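Clearing a workstation drawer with the Rallo arm: shift procedure
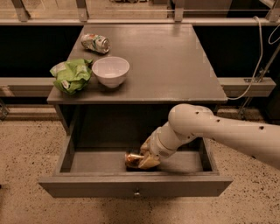
Drawer open, gripper closed on a crushed can.

Applies to operators at the Tosta packing site. The arm has taken over litter clearing at the benches; staff set it up, check it and handle whatever it leaves.

1. Pull the drawer out fully by the knob. The arm reaches in from the side and needs the full opening.

2. Move crockery you want kept to the shelf. The arm does not sort bowls from rubbish.

3. Select program 14 and press Start. Stand behind the floor line until the arm parks.

4. If a grip fails, the arm makes two further attempts, then stops with code 208. Press Hold, remove the item by hand and press Resume — do not reach in before Hold is lit.

5. Look over the benchtop edges. Crisp packets lying over an edge are often missed.

6. Enter any stops in the shift log.

Cleaning time formerly booked at the end of each shift is now booked as checking time, at the same rate. Queries on hours go to Fathima Paul, faults to Shafiq Roy.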